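So-ying Tsao has opinions about sandwiches, and most of them concern the lid.

"The second slice is where people hide things," she says. "Too much butter, a tomato that's past it. Leave the top off and you have to behave yourself."

Tsao runs the lunch table at Perkbridge, where she has been feeding people at midday since one April when the previous cook left and took the good knife with him. The menu is short. There is toast, there are things that go on toast, and there is whatever Ngan-ling Kong has put in the soup. I had come to ask about the toast, a subject I had expected to exhaust in ten minutes. I left after two hours with a page on lettuce alone.

"Whole leaf," she says, firmly. "If you shred it, it falls down your front. A leaf stays where you put it, more or less, and if it hangs over the side, let it. I'm not trimming a lettuce to suit a piece of bread."

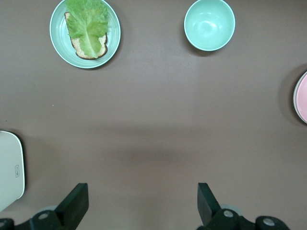 She likes the toast taken further than most people would dare, with a proper dark crust, and she lets it stand for a minute before anything green goes near it. Put the leaf on too soon, she says, and you have made a warm salad, for which she does not charge any less.

Then there is the crockery. When Tsao arrived, the cupboard held 19 plates, all white and all chipped, plus a gravy boat that she describes as "hostile". She replaced the lot with pale blues and greens, against the advice of Malcolm Fairclough, who does the accounts and felt that white went with everything.

"It does go with everything," she says. "So does water. I wanted people to look at the plate and feel slightly better about the afternoon."

Did it work?

"Malcolm took one home. He says he borrowed it."

Fairclough, reached by telephone, confirmed that he had borrowed it and asked whether this was going in the article.
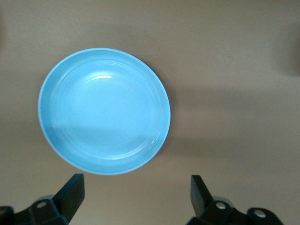
A rim matters too, in her view. She has eaten off slates, boards and once, at a wedding in Jolteton, a roof tile, and she came away from all of them with crumbs in her lap. Her plates have to have an edge to them, something to stop a rolling radish. "It's a low bar," she says. "About half an inch, if you're measuring."

I ask what she makes for herself when the last table has gone. She thinks for some time.

"Toast," she says. "With the lid on, though. I know what I've put in it."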